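Nullton Workshop, Notebook 4
Games and small goods bench
Jun 26, 2018

Purpose of entry: to record the state of the Illis chess sets returned from the lending cupboard, and to set out how the pieces are to be sorted, cleaned and boxed before the sets go out again.

The sets were last checked in February. At that time the boxes were closed up without a list inside, and several have since been returned with pieces from more than one set. The contents of all boxes were therefore tipped out together and counted. The total was 358 pieces, of which 46 require attention. Most of these have lost the felt from the base. The remainder are marked with ink or have adhesive left on them from old labels. Two kings are cracked through the collar and have been withdrawn.

Cleaning. Pieces were washed in lukewarm water with a small amount of washing-up liquid, rinsed and left on a towel overnight. Ink that did not lift was treated with the Gestau cleaner on a cotton bud. The cleaner removes the marks but dulls the surface if left for longer than a minute, and it should not be used on the dark pieces at all. One dark bishop was spoiled in this way and has been put aside for trials.

Felts. The green felt in the drawer is too thick for the pawns, which rock when it is fitted. The thinner felt from Meléndez was tried on a few bases and sits flat. Adhesive should be applied to the felt and not to the piece. Discs are to be cut with the smaller punch; the larger one leaves a lip that catches on the board.

Sorting. Kings, queens, bishops, knights and rooks are sorted by height against the card gauge kept with this notebook. The gauge does not work well for pawns, as the two patterns in stock differ very little in height and have to be told apart by the turning.

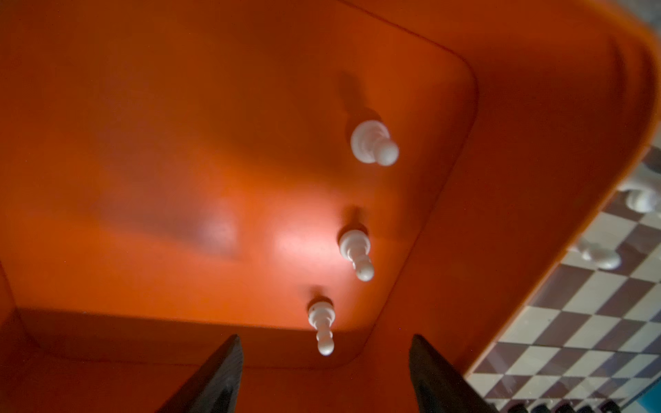

Pawns are to be compared with others of the same colour and checked at the base, the collar and the head, in that order. A piece judged alone is easily put in the wrong box. The white pawns are best laid on their sides in the orange tray, a few at a time, where the off-white plastic stands out well and the fine ridges can be made out. Light reflects from the tray floor, so the bench lamp should be set low and to one side. Any pawn that remains in doubt goes into the envelope marked Illis, unsorted.

Boxing. Each completed set is to have a written list placed under the lid, with any replacement piece noted. Sets short of a piece are to be held on the lower shelf and are not to be lent.

Outstanding: thinner felt to be ordered, same weight as the Meléndez sample. New lids required for two boxes. Card gauge to be redrawn, the king line having nearly worn away.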